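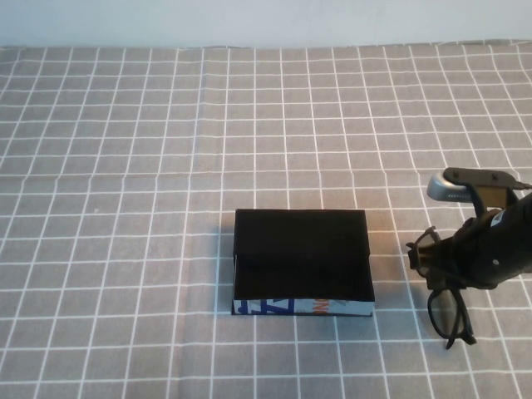 Prillovdale grid tablecloth in grey, with an open black box and a pair of black-framed glasses

Reviews > Dining and table > Tablecloths

Search reviews Enter a product or brand Go

Prillovdale grid tablecloth review

By Obsa Wubshet
February 5, 2022

The Prillovdale is a grey tablecloth with a grid of thin white lines. I bought mine in August from Zotura, where it cost £29 with delivery on top. It has been on the table most days and has been through the wash a good many times, so I can say how it has lasted as well as how it looks.

I wanted something plain for a table that gets used for everything. We eat at it, I do paperwork and sewing at it, and parcels get opened on it. Our old cloth was white and showed every mark. A dark one would have shown crumbs and lint. Mid grey seemed a fair bet and it has been a good choice on the whole. Toast crumbs still show, but tea drips can be left until after breakfast without anyone noticing them.

Size and fit

It comes in three sizes. I went for the middle one, which covers the top of our table with a modest drop on each side. If you like a long drop you will want the next size up. The hem is narrow and the stitching on mine is straight, with one loose thread at a corner that I snipped off on the first day. It hasn't come undone since.

The corners are square, not rounded, so on an oval table they will hang lower than the rest.

The lines

The white lines are thin and make regular squares across the whole cloth. From a chair at one end they run away from you towards the far edge, which makes the table look a little longer than it is. I like it. Naveed Bukhari, who shares the testing for this site, had it on his own table for a fortnight and found it too much like a maths book.

A grid is not forgiving if you put the cloth on crooked. With a plain cloth you can throw it over and leave it. With this one you notice if the lines are not level with the edge of the table, and I do straighten it more than I would like.

It also makes creases easier to see. A shallow wave in the cloth bends the lines that cross it, so a fold you would miss on a plain cloth shows up from across the room. Mine has faint creases in the middle and towards the left as I write, and they are the sort that come back after folding.

I have found the squares useful for lining things up, such as place mats or the edge of a pattern piece. Don't rely on them for measuring. The lines on mine are evenly spaced as far as I can tell, but cloth gives when you pull it, and the maker doesn't say what the spacing should be.

Things on top

Black things stand out well against the grey. I am forever putting my glasses down and losing them, and dark frames are easy to find on this. Pale things are harder. A white envelope or a reel of white thread disappears among the lines if you are not looking straight at it.

Boxes and plates sit flat enough. The cloth slides on a polished table when you push something heavy along it, and I ended up putting a non-slip underlay beneath it. That was another £8 and I would count it as part of the cost.

Washing and ironing

The label says a cool wash and no tumble dryer. I have kept to the first and broken the second once, by mistake, without any harm I could see. The grey has faded very slightly. The lines are as white as they were, apart from a patch where I spilled turmeric. That took three washes and is still there if you know where to look.

Ironing is dull. It needs a warm iron and the cloth slightly damp, and you have to keep it square on the board or you press the lines into a curve. Hanging it over a door overnight gets it most of the way there and is what I usually do now.

Compared with others

I had the Gorham plain grey cloth on the same table before Christmas. It is thicker, hangs better and needs less fuss, but it costs a good deal more and the colour is nearly charcoal. The Lương check is cheaper and brighter, with wide lines, and it went bobbly within a month.

Verdict

Good for an everyday table if you like the pattern and don't mind smoothing it out. I would buy it again at the price, in the larger size. If creases bother you, get the Gorham.

Price paid: £29
Bought from: Zotura
Care: cool wash, warm iron, no tumble dryer
Rating: 4 out of 5

Related reviews
Gorham plain tablecloth, grey
Lương wide check tablecloth
Non-slip table underlays compared
Cloth napkins for everyday use
Steam irons under £40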